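Piano technician wanted, Skollberg workshop

Grallden Pianos needs a second technician for regulation, stringing and voicing, mostly on uprights — some grands. 14 hours a week to start, more from May. You should be able to tune unaided and hold a driving licence. 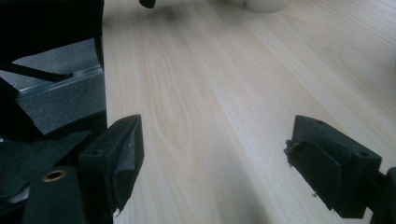

Issue 48, page 2

Outside tunings are paid per visit. Apply in writing to Fulvio Pellegrini by 28/12/2011, naming one person we can ask about your work.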